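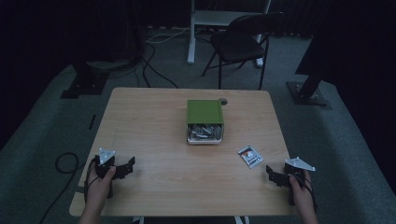 Light wood table, both grippers at the near side.

4 April 2021

Sourdough starter, Nadatia batch. Fed at the usual 1:1:1 with the Pestow rye, 60 g of each. Yesterday's jar had a sharp, almost nail-polish smell and a thin gray layer on top. Poured the layer off and kept going. By early afternoon it had doubled and smelled of yogurt again, so I think it was only hungry.

Mixed the Clitar loaf after lunch. Went with 170 g starter, one step up from the last bake, and held the salt where it was. Dough felt slack for the first two folds, then tightened up. Three folds total, then into the cold cupboard.

Last loaf (Ranjbar flour) for comparison: good crust, flat on one side, crumb tight near the base. I still blame the shaping -- the seam opened on the wrong side. Someone should repeat it with the same flour before we give up on the bag.

The oven dial reads low at the top of its range. Use the hanging thermometer and ignore the dial.

To do: bake the Clitar loaf straight from cold, no rest. Weigh it before and after. Dry out a spoonful of starter as a backup. Order more rye -- the Pestow bag won't last three more feeds.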